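Robotique de manipulation, travaux pratiques
Fiche 4 : choisir une pince et placer ses caméras en simulation
Novembre 2018, rédaction Meifang Yin, relecture Pornthip Somboon

Nous reprenons la cellule à deux bras de la séance précédente, et je vous invite à rouvrir vos notes avant de commencer, car tout va s'enchaîner assez vite (prenez quand même le temps d'un café !). Vous comparerez les deux modèles de doigts fournis, Sestier et Rullico, en gardant le même contrôleur du début à la fin. Chaque binôme lance 30 essais par modèle et note l'ouverture au moment de l'approche, la hauteur au-dessus de l'objet et l'issue de la prise.

Pensez à la caméra, que l'on oublie toujours un peu. Une vue d'ensemble montre bien la posture des coudes, mais elle renseigne mal sur l'alignement des doigts ; la vue proche de la pince fait l'inverse, et le bras d'en face y disparaît en partie. Chunhua Yao y a passé presque tout le mois de janvier, et ses réglages sont dans l'annexe.
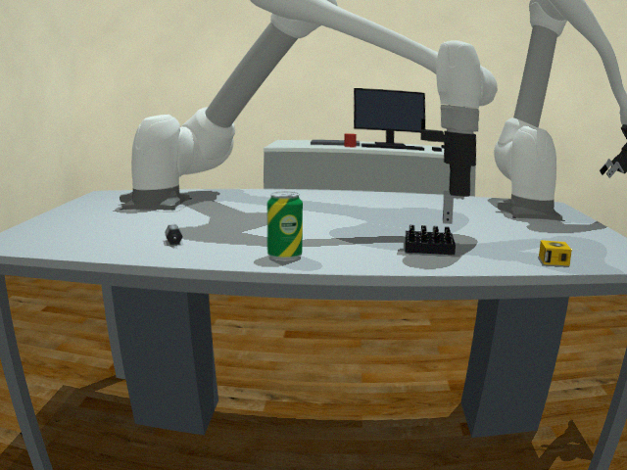
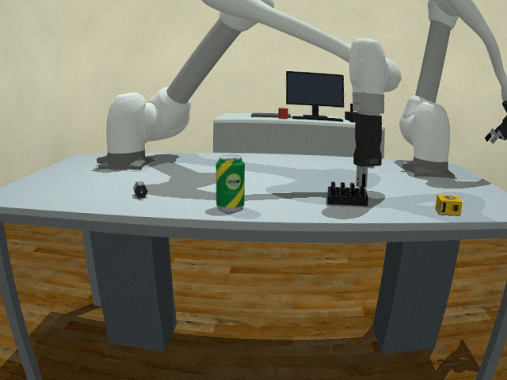
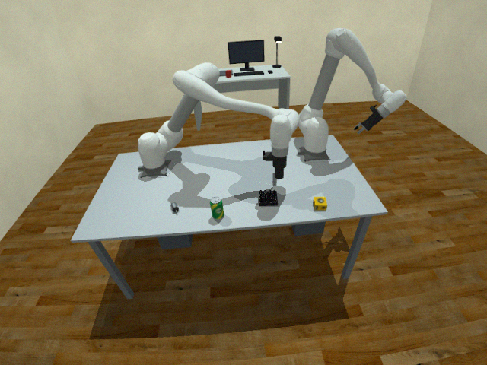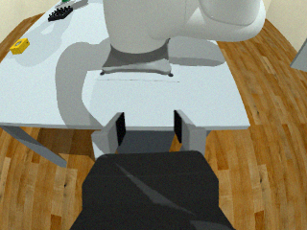
Cellule simulée : trois vues d'ensemble, puis une vue proche d'une pince, doigts écartés.

Pour le compte rendu, 11 pages au plus, figures comprises. Joignez le fichier des paramètres tel quel et envoyez le tout à Xiaoyan Bai.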